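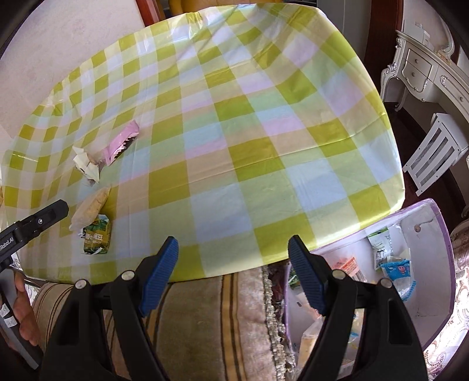
Two pairs of fingers, one table of snacks

10th May
14 shares | 6 comments

I promised in my last post that I would write more about the hand-held grippers, and several readers have reminded me of it. I have now used them enough to have an opinion, so I will try to put it in order.

The comparison is between two sets of finger pads for the same hand-held gripper. The first set came from Doltton and is smooth and quite hard. The second is the ribbed blue one, which I bought from Trindex after Kenneth Swanson wrote to me that his smooth pads lost every thin package he tried. He works with medicine boxes and I work with snacks, but the problem is the same one. A flat box gives the finger a side to push on. A wrapped bar gives it a loose skin, and the bar moves inside this skin while you are closing.

I made 100 picks with each set. A pick was good if the item went from the tablecloth into the storage box without a second try. I used both hands, one gripper in each, because this is how I record for the Dromine controller, and I did not want to test one way and work in another. The checkered tablecloth stayed on. It is glossy plastic and small packets slide on it very easily, so it is a hard surface for the fingers, and also for the camera when the light is strong.

With the smooth pads I had 20 bad picks. Most of them were bars. The fingers came together, the wrapper folded between them, and the bar stayed where it was. With the ribbed pads the bars gave me almost no trouble. I lost some puffy packets instead, which I did not expect. The air inside pushes back, and if I close too fast the packet turns and jumps out to the side. 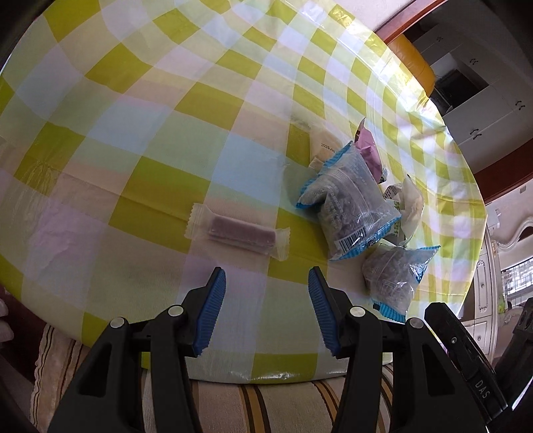
Reading time: 3 min

The single bar has become my favorite test item. It looks easy, and it shows very quickly if the two fingers do not meet at the same height. My right-hand gripper had this fault for a long time and I blamed the pads. I loosened the pivot screws, set the fingers level against a ruler and tightened them again. After that the right hand was as good as the left. If you own a pair, please check this before you spend money on new pads.

About the camera I have less to say. The wide lens sees both fingers and nearly the whole table, and I like this very much. The shine on the plastic is still a problem. In Sial, the program I use for labeling, I marked 3116 images from these sessions, and in 143 of them the glare was too strong to find the border of a transparent packet. I could lower the exposure, but then the dark fingers become one black shape and the joints are lost. For now I keep the automatic setting and turn the table so that the brightest part is away from the items.

I will keep the ribbed pads. For boxes and hard things I think the smooth ones are equally good, and they are easier to clean when there are crumbs. In October I want to repeat everything with a softer pad, if Trindex has it in stock by then. Kenneth asks if I can also try coins. I tried one coin with the ribbed pads and it took me eleven attempts, so that will need a separate post.

6 comments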